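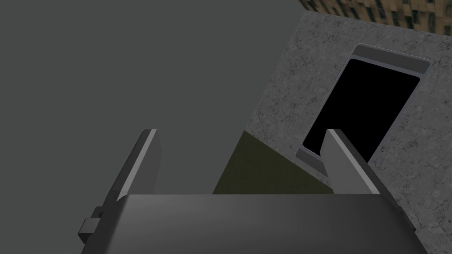 Chapter 3

Getting to Know Your Thread

I ruined my first quilt with cheap thread. It was a baby quilt, I'd spent over 2 months of evenings on it, and I sewed the whole thing with a bargain cone I found at a street market in Zakville. One trip through the washer and the seams popped open like a zipper! I cried a little, then I sat down with a seam ripper and started learning about thread, so in a way you're reading this chapter thanks to that awful cone.

Most beginners (me included, clearly) pour all their attention into fabric. We pet it, we fold it, we arrange it by color on the shelf. Thread gets tossed in the basket at the register. But thread is what holds your seams together, and it's also what makes your machine purr or chew.

In this chapter we'll look at fiber first, then weight, then how thread is wound, and we'll finish with tension, where I promise to go slowly.

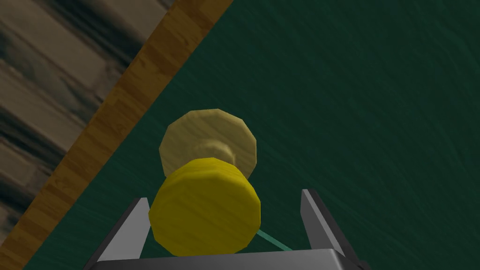
Let's start with a word that trips everybody up: weight. With the numbering we'll use in this book, a higher number means a finer thread. I know, it feels backward! So a 50 weight cotton is thinner than a 30 weight cotton, and a 12 weight is chunky enough to show off as decoration. Write that on a sticky note and put it on your machine. Mine has been there for 10 years and the corners have gone furry.

Winding matters too. Stacked thread goes on in neat parallel rows and likes to unroll from the side, so it usually does best on an upright pin. Cross-wound thread makes little X shapes as it goes around, and it comes off happily over the end. If your thread keeps snapping and you've already changed the needle, try turning the spool to the other pin before you touch a single dial.

Before you read on, gather up these things:

A scrap of plain cotton, folded double
Three threads of different weights
A fresh needle, size 80/12
A pencil for labeling your test seams

Got them? Good. Thread up the finest one first and sew me a straight line.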